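# How Scissors, Key Rings and Clips Work

A lot of the small things that end up on a table are simple machines. They have no batteries and no screens, but each one does a job your fingers can't do well alone.
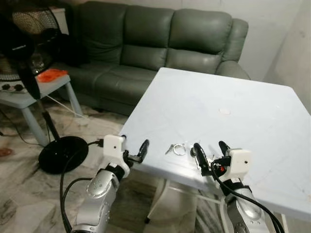 *Scissors and a silver key ring on a white table.*

## Scissors are two levers

A lever is a bar that turns around a fixed point. A seesaw is a lever. The fixed point is called the **pivot**, or sometimes the fulcrum.

Scissors are two levers joined together. The pivot is the little screw or pin where the two halves cross. When you squeeze the handles, both halves turn around that pin and the blades close.

Try cutting a piece of thick card with the very tips of a pair of scissors. It's hard work. Now open them wide and put the card deep in between the blades, close to the pivot. It cuts much more easily. Your hand is squeezing just as hard as before, but the push you get is bigger near the pivot. It gets smaller as you move out toward the tips.

That is why garden shears have long handles and short blades. Branches are tough, so the shears need a strong push. Paper is easy to cut, so paper scissors can have longer blades and make a longer cut each time.

### Why two blades?

A knife cuts by pressing down on something. Scissors do it another way. One blade pushes the paper up and the other pushes it down, right next to each other. The paper can't go both ways, so it splits along the line between them. This is called **shearing**.

For shearing to work, the blades have to slide very close together. If the screw gets loose, the blades spread apart and the paper folds over between them. A grown-up can often fix this by tightening the screw a little.

## A key ring is a spring

The most common kind of key ring is called a split ring. It is a strip of metal wound around in a circle, a bit more than once, so the ends overlap. It looks like a very short coil.

The metal is springy. When you push a fingernail into the gap, the coil opens. When you let go, it snaps back flat. To put a key on, you slide it into the gap and then push it all the way along the wire until it drops into the middle. To get it off, you do the whole trip in reverse.

A key can't fall off by accident, as it would have to find the gap, open it and travel along the wire. That makes key rings very safe and also quite annoying. If yours is too stiff, slide the edge of a coin into the gap and hold it open.

## Clips hold on by themselves

When you pinch two pages between your fingers, you have to keep pinching. A clip keeps pinching for you.

Many clips have a spring inside. You squeeze one end, which bends the spring and opens the other end. When you let go, the spring tries to get back to its old shape. It can't get all the way there with the paper in between, so it keeps pressing.

A paper clip does the same thing with one bent wire. The wire is the spring. If you bend it too far, it stays bent and won't grip anymore.

## Try it: find the pivot

You will need:

- a pair of scissors
- a piece of thick card
- a pencil and a ruler

1. Draw three short lines on the edge of the card.
2. Cut the first line using only the tips of the blades.
3. Cut the second line using the middle of the blades.
4. Cut the third line with the card pushed in close to the pivot.
5. Write down which cut was easiest and which was hardest.

Keep your other hand well back from the blades. When you have finished, close the scissors and lay them flat. If you hand them to someone, hold the closed blades in your fist and let the other person take the handles.

## Words to know

**Lever:** a bar that turns around a fixed point.

**Pivot:** the point a lever turns around.

**Shearing:** cutting something by pushing its two sides in opposite directions.

**Spring:** a piece of material that goes back to its old shape after you bend, stretch or squash it.

*Written by Wanda Haverford. Checked by Sunita Whitlock.*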